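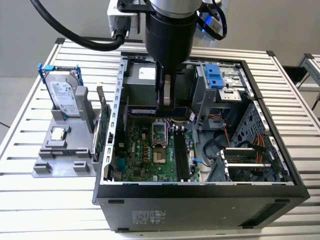 Vol. 9, No. 5, p. 30

REVIEW

Jorov Bench Rules for Robotic Dismantling of Computers
Ring binder with wall cards and printable fixture files
Written by Ragnheiður Vigfúsdóttir, published by Jorov
Price as reviewed: 450 euros for one site

Reviewed by Asger Þórarinsdóttir

When we began to take used office computers apart with a robot arm at Lykkegaard, we had rules for the arm and rules for the computers, and they did not know each other. The arm came with a thick safety manual. The computers had our old workshop sheet, which was written for people with screwdrivers and wrist straps. Between the two was a gap, and in this gap most of our small accidents took place. A bent contact, a memory module pulled at an angle, a screw that fell behind a board and stayed there until a customer heard it.

The Jorov binder tries to fill the gap. It has nine chapters, a set of wall cards and a memory stick with the drawings for a parts fixture. I have used it in our workshop since January with two cells, and I have also asked the colleagues at Drinari, who bought it before us, to tell me what they think. They were more strict than me on some points and I will mention where.

What it covers, and what it leaves out

First I should say what you do not get. The binder is no replacement for the risk assessment of your cell, and the author says so on the first page in large letters. There is nothing about fences, light curtains or stop categories. If your cell is not yet approved for people to work beside it, put the binder back on the shelf and do that work first.

What you do get is a set of rules for the bench itself: how the computer lies, where each part goes, what the gripper may touch and in which order, and who is allowed to say that the next step may start. It is written in short sentences and you can read a chapter while you drink a coffee. The translation from the first language is good, with a few strange places. "Let the case be calm" means, I think, that the case must not rock.

The case and the table

Chapter 2 says the tower must lie on its side with the open side facing up, and it must be stopped against moving in both directions. I agree fully with the first part. A tower on its side gives the arm a straight way down to the board, and you can see the whole inside at once when you stand next to it.

About the second part I have a complaint. The binder shows only one type of stop, a corner block that is screwed in the table. We have a slatted aluminium table like very many others have, and the slots are the natural place to fix something. A drawing for slot nuts would have cost the author one page. Drinari made their own stops and sent the drawing to Jorov, and they received a kind answer, but the new drawing is not in my copy.

There is also a rule for the rubber feet, which I first thought was too much. The feet should not carry any weight when the tower is lying down, and one has to check this for each model, as some cases stand a little crooked on the edge of a foot. We now check it and we have found it more than once.

A place for every part

This is the best chapter, and for me the reason to buy. The rule is simple: no part that is taken out may lie on the table. Each part has its own place in a fixture, the place has the shape of the part, and the arm always goes to the same position. The supplied fixture is made for a 3D printer and we printed ours in grey. It stands to the left of the computer. The hard drive stands upright at the back in its caddy, the processor lies in a pocket in the middle, and an expansion card stands on its edge at the right side.

I like that the processor pocket is in the middle. The part which is easiest to hurt is then furthest from a sleeve or an elbow. The binder demands that the heat spreader must face up and that the processor goes in the pocket before anything else is done at the board. At Drinari they had a different habit and they told me the change was annoying for two weeks and then forgotten.

The card holder is less good. The card stands well enough when the arm has placed it, but a person who is tidying the bench can lean it in a slightly wrong direction, and then the next pick by the arm is a bad one. A deeper slot would help. I changed the file myself in one evening, which the licence allows, and Jorov asks only that you write the change in the log.

Touching the board

Chapter 4 is called "What the fingers may touch" and it is the most strict. The fingers should have soft pads, and the pads must be looked at before every shift. A memory module is held by its two faces or its short ends, never by the gold contacts. Before the fingers close, the arm has to stop above the module for a moment so that a person or a camera can see whether the position is right. Our programmer hated this stop. He measured that it makes every module slower, and he is correct. But we have kept it, and I have seen it catch a wrong height with my own eyes, after somebody changed the pads and did not teach the tool again.

The rule for an open processor socket I would like to quote complete: "When the bracket is up and the socket is empty, no tool passes over the socket with a part in its grip." In practice this means that the path to the memory slots must go round, or that a cover is put on the socket first. It is a very sensible rule. On many boards the socket and the memory are direct neighbours, and something that drops from the gripper will find the socket with great accuracy. We use the plastic covers we already had. The binder accepts this but does not sell them or say where to find them.

One thing is missing in this chapter. There is no word about a module which does not want to come out. The force limit is given, the arm stops when it is reached, and then the text is finished. Who goes in? Should the arm open the fingers first or stay closed? At Lykkegaard we decided that the arm opens, goes straight up and parks, and only after this a hand goes in the case. I believe such a rule belongs in the book.

Cables

There are two chapters about cables, one for the cables in the computer and one for those of the robot. The first asks you to move the power wires to the side of the case and hold them there before the arm starts. It recommends a soft clip. We have tried with the clip and with a strip of fabric and both are fine.

The second is about the cables at the wrist, and I recommend it also to people who have nothing to do with computers. The cable shall have a loop which is long enough for the most turned position and short enough that it does not hang into the work. Plugs with a screw ring shall be turned until the stop and checked by hand at the start of the shift. The author wants you to run the complete program one time in slow speed while a second person watches nothing except the cables. It sounds boring, and it is. We did it when we set up our second cell and we changed the loop afterwards.

Words and people

Chapter 7 is about who decides. One person is named for the cell in each shift, and this person alone presses start after a stop. I know workshops, also a large one at Vudum, where everybody who stands close presses start. The binder is right here and I have no more to say about it.

Less useful is the log. It is a paper form with very many fields, and we noticed soon that people fill them in at the end of the day from memory. A log like this has no value. We crossed out more than half of the fields and kept the serial number, the step, the reason for the stop and the name. Drinari threw the form away completely and use their own. I would ask Jorov to make a short version, and to put the long one in the back for those who are audited.

The wall cards

They are printed on thick plastic, they can be wiped, and the letters are big enough to read from the other side of the bench. One card has a mistake: the order of the hard drive and the expansion card is different from the order in the text. Ragnheiður Vigfúsdóttir confirmed to me in a mail that the text is the correct one, and a new card will be sent to those who ask for it. Please ask for it.

Is it worth the money?

For a workshop with one cell and the same model of computer every day, maybe no. You can copy the idea of the fixture, write down a page of rules and live well. For a place like ours, where the models change and new colleagues arrive, I think the price is fair. The fixture files and chapter 4 have already paid for it in my opinion, although I can not prove this with numbers.

Drinari would give a lower mark because of the log and the missing slot drawing. I give four stars of five.

Good: the fixture, the rules for the socket and the fingers, the chapter on wrist cables
Less good: the log form, only one type of stop for the case, nothing about stuck modules
Check before buying: which version of the wall cards is in the box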